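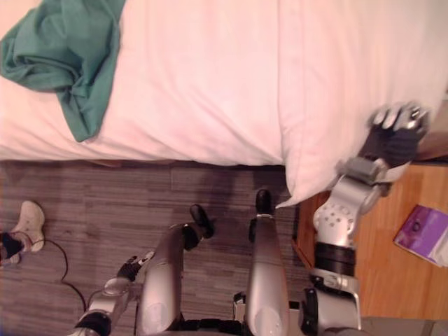 Bed-making robot, 185 rooms: what happens to room quotas?
Asked by Remzi Bozkurt, 20 October 2021

I supervise housekeeping at the Ascombe. Management wants a two-armed walking unit to handle pillows and sheets on two floors. Attendants currently do 14 rooms per shift. The proposal raises that to 18 and assumes the bed is no longer their work. Has anyone run this? Specifically, who is charged with the time when the robot stalls?

2 answers

Leif Vídalín
Ran a trial at Musley in September. Do not change the quota first. Log three times per room: robot start, robot finish, attendant rework. Our units finished 82 percent of beds without help. The rest needed a person, usually for a pillow half off the mattress or a sheet hanging unevenly. Stalls went under a separate code, so they did not count against the attendant. Loose clothing and towels still have to come off the bed by hand before the start, and that time belongs in the log too. Two attendants moved to a monitoring role. Get the pay grade for that in writing. Ours was settled late and people were annoyed.

Wenceslao Toledo
depends on the contract. we kept 14 and nobody complained. check your cable routing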